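Ticket 2077: episodes dropping out of the sweater-folding set
Project: Otora household tasks
Opened 2020-10-24
Status: Resolved, one item carried over

OK, so this one has been driving me up the wall and I'm going to write it all down while it's fresh, because I know I'll have forgotten half of it by January.

Short version: I've been showing the folding task with the hand-held gripper, same as I did with the towels, and the uploader (Curia, build 106) keeps throwing out episodes. It doesn't throw out all of them, which I could at least understand. It takes a batch, thinks about it for ages, then rejects a handful with "gripper width: no valid range." The towels never did this. Same laptop, same cable, same me.

What I'd tried before opening the ticket:

Restarted everything. No change.

Swapped the memory card for the spare. No change, and the spare is slower, so I swapped back.

Re-ran the width calibration, which is the one where you open the fingers all the way, close them all the way, and do it again slowly. It passed! Then the next batch lost episodes anyway.

Moved from the table to the bed. I did this partly for the light and partly because the table is too narrow for sleeves. Rejections went up a bit, if anything, which made me think light was in it somewhere.

Then I sat down and watched the rejected ones back to back, which I should have done first (yes, I know, it's in the guide). What they had in common was me. I'd got comfortable with the tool and I was starting each episode with the fingers already half closed, hovering over the neckline, because that's the first pinch and I wanted to save time. On the towels I always started wide open, since a towel edge is fat and you need the room. So in the bad episodes the fingers never got anywhere near their full opening, and Curia had nothing to measure the small openings against.

I changed how I start. Fingers open, held over the sweater, wait a beat, then go in for the pinch.
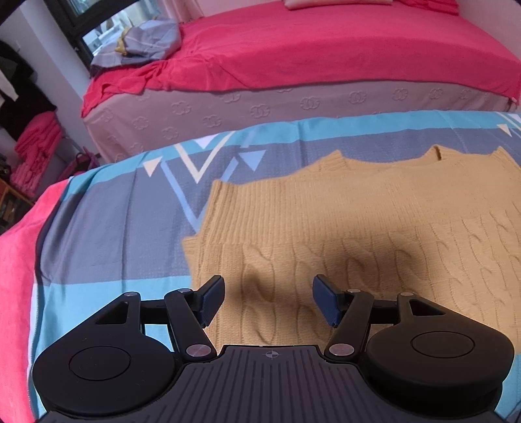

Mahfuz Wijesinghe wrote back that the open start would help but he doubted it was the whole story, and could I please check the frame limit too, as folding runs a lot longer than towels do. Anything over 2,000 frames gets trimmed from the front on that build, he said, so a perfectly good open start might be getting chopped off before the width check even looks at it.

Well, he was right, and I was a little annoyed about how right he was. I pulled up the longest one in the rejected pile and it was 2,077 frames. The front had been trimmed, and with it went the only bit where the fingers were open all the way. So there were two things going on at once, and each one had been hiding the other.

Things I did after that:

Split the fold. Sleeves in is one episode, bottom up to the neck is another. Each half comes in way under the limit, and each half starts with its own open fingers.

Turned off "trim from front" in the Curia settings. It's under Import, not under Episodes where any sane person would look for it. With it off, an over-long episode gets flagged and left alone, and you can decide what to do with it yourself.

Deleted the old calibration and made a new one, just so nothing stale was hanging around.

Then I recorded a fresh batch of sleeve folds and uploaded them. All accepted! I did the second half of the fold the same way and got 4 warnings, no rejections. The warnings are all "low contrast on finger pad," and they're a separate problem.

About that, for whoever picks it up. The pads on this tool are dark blue, and when I lean in, the gripper throws its own shadow on the knit right where the pads are. I think the tracker loses the edge of the pad for a moment. On the mustard sweater it mostly copes. I haven't tried a dark one yet and I'm not looking forward to it. A second lamp from the other side might do it, and Mahfuz suggested lighter pads from Grenier if we can get them in the right size. I'd try the lamp first.

Cable knit is also just harder than towels, by the way. The pads like to grab one braid and leave the layer underneath behind, so I've been going in flatter and closing more slowly. If the robot ends up folding like a very careful old lady, that's from me.

The Ranasinghe arm hasn't been trained on any of this yet, so please don't read "resolved" as "it can fold a sweater." It means the episodes get in.

Carried over: pad contrast on dark knits. I'll open a new ticket once I've borrowed a lamp.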